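Home | Notebook | Bench log | Materials | Archive

Friday, July 5, 2019
Posted by the Wullitz bench

Table covering and cup rack, notes.

The kraft paper went down in January and is due for replacement. It has creased along most of the seams and the tape no longer holds flat where strips cross. Patching with short pieces works for a while, then the patch lifts and takes the top layer of paper with it. Blue painter's tape is still the right choice. The stronger tape we had from Ilby left residue on the bench top, and cleaning that took most of a morning.

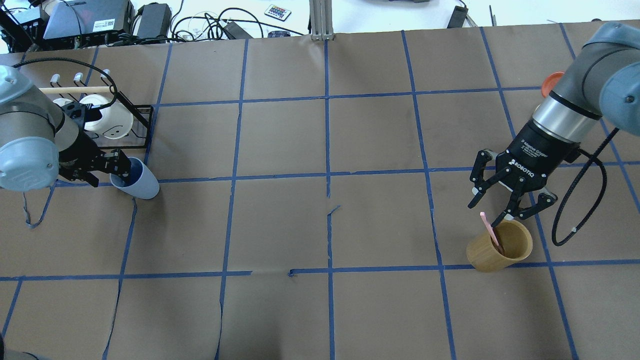

Rack: black wire, with the light wooden dowel across the top. Cups go in on their sides. The dowel slid out twice this week when the rack was lifted by one end, so lift it by the base. I want a stop on the dowel — a turn of tape would do — but have not fitted one.

Cups in use are the white ones, the light blue plastic ones and the bamboo one. Wammont quoted for 1,000 of the plastic, far more than we need. I asked for a price on 17.

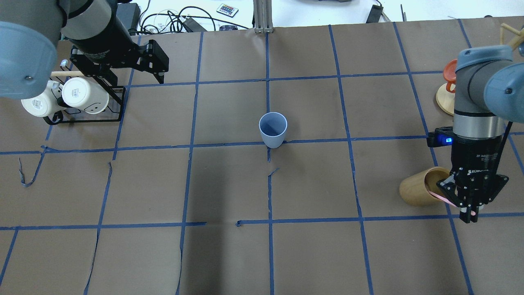
Placing cups on the grid: a cup set down on a seam sits less steadily than one in the middle of a cell. If a cup has to stand on a crossing, press the tape flat first. Do not trim a raised edge with a knife. The cut goes through the paper and the tear runs from there.
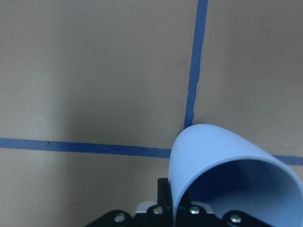 Plan for the new sheet. Cut the paper seven inches over on each side and fold it under. Lay the long strips first, in one piece, then the cross strips. Use a straightedge; the present lines were laid by eye and wander. Roll every crossing by hand before anything goes on the table. Leave the sheet overnight under the flat boards from the Riihimäki crate to take out the curl.
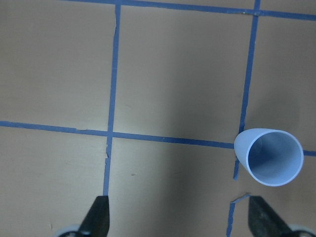
Can the new tape go straight over the old lines?

Only as a short-term patch. A second layer makes a ridge that cups rock on, and when it is pulled up the old strip comes with it. For anything longer than a day, replace the sheet.

Paper on hand: one roll, more than 8 yards left. Tape to be ordered Monday.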